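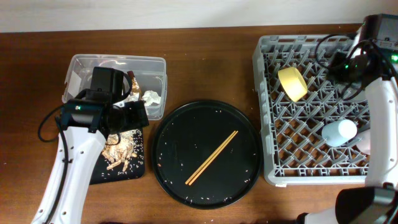 On 8/19/19, Jenő Erdős wrote:

> I've been saving kitchen scraps for the shared heap since May and I'm starting to wonder if I'm doing more harm than good. Does cooked rice go in or not? My neighbor on Zacharias Lane says never, the Skustow leaflet says "in moderation," and my mother-in-law has buried hers under the beans for as long as I've known her. Also, is it worth my driving one small pail over, or should I wait until I have a real load?

Hello Jenő, and hello everybody,

What a good question, and I'm so glad you asked it on the list where the rest of us can chew on it too. I've gone back and forth on rice myself for years. My answer these days is that a little is fine if you bury it well down in the middle of the heap, with a good forkful of dry leaves on top. A big potful is another matter. It clumps, it goes sour, and the rats at the Gruredthorpe end will find it before you've shut the gate. If you've got leftovers on that scale, please just put them in the trash with my blessing.

Peels of all kinds are welcome, citrus included (I know, I know, we had that argument already, and I lost). Bread I'd treat like rice. Plain crumpled paper is fine torn up small, and we're always short on browns this time of year, so do bring it. Foil wrappers are the thing I would most like to see less of. There's a gold-and-red one in the clear bin in the picture, next to the paper, and I must have raked out its cousins all spring. They don't break down, they just get shinier.

As for your one small pail — bring it! I'd much rather have a little every few days than a big slimy bucket that's been sitting on somebody's porch in this heat. If the drive is a bother, freeze it in an old bread bag and come when you're headed our way anyway. Frozen scraps thaw out nice and soft and the worms seem to go for them.

We had the tumbler from Bokance apart last week, by the way, and it needs 2 new hinge pins. The quote was $28 delivered, which seemed fair to me, so I went ahead and ordered. It should be turning again before the leaves come down. Until then please use the left-hand bay only, and leave the fork standing in it when you're done, tines down.

And Jenő, ask your mother-in-law how deep she digs for those beans. I'd like to know.

Warmly,
Murray Friesen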